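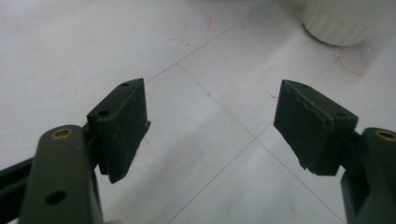
Giang Cù asked whether people who mop a tile floor once a month should bother applying. Yes. The study needs floors in ordinary use, including ones that are seldom washed, and a low cleaning frequency does not count against an application.

Call for participants: household tile floor care study
Run by Rokcombe for Gramard

Rokcombe is recruiting households with pale tile floors for a study of routine floor care. The study compares four cleaning methods on glazed and polished tile. It measures residue left on the surface, change in gloss, and discoloration of the grout joints.

Who can take part

Applicants must be 18 or older and must live at the address where the floor is located. Renters are eligible with written permission from the property owner. The floor must meet the following conditions:

White, off-white or light gray ceramic or porcelain tile
Laid at least one year ago
A continuous tiled area large enough to mark out four test sections, each at least one tile wide
No wax, topical sealer or anti-slip coating
No underfloor heating in the test area

Natural stone, vinyl and painted tile are excluded. Chipped corners and hairline cracks are acceptable outside the test sections. Kitchens, hallways and utility rooms are preferred. Bathrooms will be considered if the room has a window or a working extractor fan.

What participants do

The study runs for 13 weeks, starting in April. A technician visits at the start to mark the sections with removable corner tabs and take baseline gloss readings. Each section is assigned one method: plain water, diluted neutral detergent, diluted vinegar, or a dry microfiber pad. Assignments do not change during the study.

Participants clean each section once a week by the assigned method, wait for the surface to dry, and fill in a one-page log. The log records time of day, water temperature, number of passes, and any spill since the last entry. Weekly work takes under an hour. Furniture should stay off the test sections. Rugs and mats must be removed from them for the full period.

A second technician visit takes place at the midpoint and a third at the end. Each visit lasts up to 90 minutes. Someone from the household must be present.

Materials and payment

Mop heads, pads, detergent and measuring cups are supplied and may be kept. Participants supply their own bucket and tap water. Payment is $320, half after the midpoint visit and half after the final visit. A household that misses more than two weekly logs receives the first payment only.

How to apply

Send your name, postal code, tile type if known, approximate age of the floor, and the length and width of the tiled area to Tươi Nông, Floor Care Study, Rokcombe. Quote reference 923. State which cleaning products have been used on the floor in the past six months. Applicants who do not know the tile type can still apply; it will be checked at the first visit.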